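# Pavitz Weather for phones and tablets 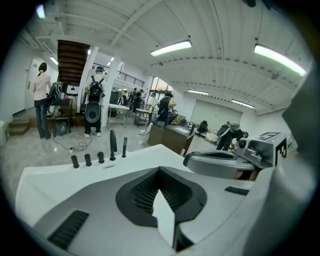
Pavitz is a weather app for people who would like to know whether to bring the washing in, and who don't want to dig through six menus to find out. You open it and the next few hours are right there, with rain along the bottom and wind along the top. We spent a good long while on the colors, and in the end we went with solid black on clean white, the same strong contrast you get from those black posts standing along the edge of the white housing, so the hourly bars are easy to pick out when you're squinting at your phone on a bright day. There is a dark theme too, if you check the forecast in bed (plenty of us do!).

## What you get

- Hourly forecasts for the next 27 hours, then a daily outlook out to 10 days
- Up to 11 saved places, which you can drag into any order you like
- Rain alerts with quiet hours, set separately for each place
- A home screen widget in two sizes
- The last forecast kept on your phone for when you lose signal

The free version, Pavitz Vodari, has everything except the widget and the quiet hours. Pavitz Tomoana is the paid one – you buy it once and it covers every phone and tablet on your account. If you start with Vodari and move up later, your saved places come along with you.

## A word about alerts

Kiri Grimshaw looks after the alerts here at Komusine, and she would like everyone to know that they come switched off. Go to Settings, then Places, tap the town you want and slide the alert on. You can choose light rain, heavy rain or both – heavy rain only is a nice gentle place to start if your phone already buzzes more than you'd like.

## Before you install

Pavitz takes up 293 MB once the background maps are downloaded. The maps are optional and you can remove them under Storage. Snow depth is coming in the October update, for both versions.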